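Akanda bimanual cleanup method, tested on our Bedo pair: a review after one month

Rating: 4 out of 5 for the method, less for the documentation

I work in a small laboratory where we evaluate published manipulation methods before other teams decide to build on them. My reviews are usually internal, but several readers of this site asked for an opinion on Akanda, so I have rewritten my notes for the public. English is not my first language and I ask for patience where a sentence is stiff.

What it is

Akanda is a training recipe for two-arm imitation learning. It comes as code, a set of configuration files and a paper. The main claim is easy to say: a policy for a long task should be trained with explicit "hold" segments, in which one arm keeps an object stable and the other arm is allowed to do nothing. In most recipes I have used, the idle arm is treated the same as the active arm, and the policy learns small useless movements from it. The authors of Akanda label the holding periods and give them a separate loss. At run time, a small switching head decides which arm is holding, which arm is active, or whether both are.

The paper reports results mostly on kitchen tasks. I wanted to know if the idea survives outside the kitchen, so I chose picking up small litter from bedding and emptying it into a container.

Our setup

We used our two Bedo arms with the camera at head height. The training data was 2677 demonstrations, all recorded by teleoperation in our own room. For comparison I trained Stunard, which is our usual baseline, on the same data and for the same number of hours. Both policies were evaluated with 30 trials each, with the litter placed by a person who did not know which policy would run. 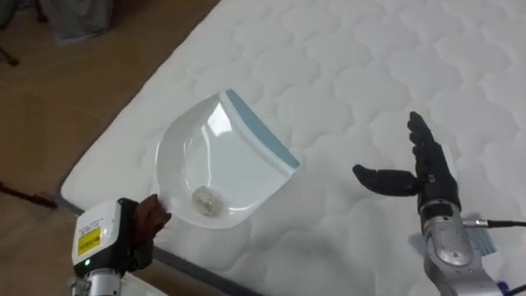

The choice of surface matters more than I expected when I planned the test. On a hard table the contact between tool and surface is simple, and a policy can be wrong by several millimeters without any consequence. Bedding gives way under the tool, and a stitched top has many small valleys where a light piece can sit. Our mattress has this rounded, cloud-like quilting over the whole top, and the dustpan has a pale blue strip at the lip, so there is a flexible edge meeting a soft surface. I consider this a fair but difficult case. The crumpled whitish piece lying in the pan, nearer to the handle than to the lip, is in the position I want at the end of the collecting stage. When the piece stays close to the lip, the next movement can lose it. The right hand stands open beside the pan with the palm toward it, and for Akanda this is the important part: while the left arm is labeled as holding, the right arm should wait calmly.

Results

Akanda completed the full task in 27 of the 30 trials. Stunard completed fewer, and I do not print the number here because we found a calibration problem in part of that run and we are repeating it. I can say that the order of the two methods did not change in the part of the run that was correct.

The three failures of Akanda were all of the same type. The switching head changed from "left holds" to "both active" too early, the right hand moved toward the pan, and the pan turned a little in the grip. In two of these trials the litter fell back to the mattress. In the third it stayed in the pan but the policy did not continue, and I stopped the trial by hand.

The waiting behavior is where I see the largest difference. With Stunard the right hand drifts during long holds, slowly, always toward the center. With Akanda it stays in its place. This is pleasant to watch and it is also safer for the equipment.

What I liked

The hold labels are cheap to make. One colleague labeled all our demonstrations with the small tool that comes in the package, and we did not need to record again. If you already own a dataset, you can try the method without touching the robot.

Training is stable. I changed the weight of the hold loss to half and to double, and the curves looked nearly the same. I did not find a setting that broke it completely, except when I removed the loss.

The configuration files are readable. Each option has a comment, and the comments are correct, which I can not say of every package.

What I did not like

The documentation assumes the Satitz controller. If you have other hardware, the names of the joints must be changed in four different files, and one of these files is not mentioned anywhere. I lost an afternoon because of it.

The paper does not discuss tools with a handle that has been wrapped or modified. A wrapped handle changes the friction and the diameter, and the grip force in the default file was too low for ours. I raised it in two steps until the pan did not rotate when lifted empty.

There is no recovery behavior. If the litter falls, the policy continues with the emptying movement as if nothing happened. The authors write that recovery is future work. For a research result I accept this, but for a person who wants a working system it is a serious limit.

The emptying stage

This stage deserves its own paragraph, as the paper treats it in one line. The left arm must lift the pan from the mattress, carry it over the side, and turn it so that the content leaves in the correct direction. It is the longest hold in the task, and the right arm has no job in it. I placed the container on the floor next to the mattress, so the pan has to pass over the border at a safe height.

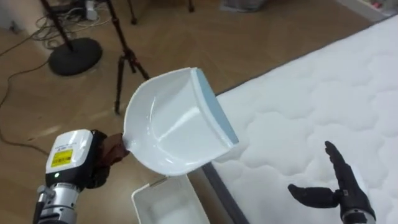 Advice if you want to try it

Start with the default hold weight and do not tune it in the first week. Check the switching head on recorded data before you run it on the arms; the package can draw its output over time, and an early switch is easy to see in the plot. Set the grip force for your own tool. Keep the container in the same place in training and testing, as we did, or record additional demonstrations with the container moved. We have not tested a moved container, and I would not trust the present policy with it.

You will need patience with the joint names if you do not use Satitz.

Who should use it

I recommend Akanda to groups who work with two arms on tasks where one arm holds a tool for a long time. For short pick-and-place tasks I see no reason to leave Stunard, which is simpler and has better documentation. For tasks where both arms move all the time, the hold labels will be almost empty and you pay for the switching head without using it.

I will update this review when the repeated baseline run is complete. The next surface will be a carpet with long fibers, with the same dustpan and the same grip settings.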